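Notebook, bench 3, January. Stool kit, frame and legs
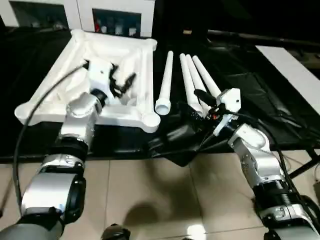
White frame and four tubes set out on the black cloth.

Kit is the Zando square stool, order 1072, second one opened. First one went back to Drarik with a split boss, so this time all parts get looked over before anything is pushed together.

Frame: moulded in one piece, raised rails on the four sides, round bosses at the corners, curved braces across the inside. Checked the bosses for flash with a fingertip. Slight ridge on one, taken off with the scraper. No cracks found. The recesses between the braces want a wipe before assembly.

Tubes: leg ends compared by eye, then against each other on the flat. All four the same length within what the steel rule will show. Roll test on the bare bench, no wobble. Kept the three as a group and the odd one by itself nearer the frame, to go in first.

Fit: dry fit only. First leg went in by hand to 7 mm short of the shoulder and stopped. Turned it a quarter and it seated. Same again with the next. The sheet from Lindqvist says to strike the legs home with a mallet. Did not do this, as the split on the first frame ran from exactly that spot.

Cloth: the black one is better than the grey for white parts, edges are much easier to find. It does slide on the table top. Clamp the back edge next time.

To do:
Wipe out recesses.
Ask Drarik if the replacement frame is from the same batch.
Load test, 2 hours, once all legs are seated.
Put Celetent pads on the feet after the load test, not before. The glue creeps.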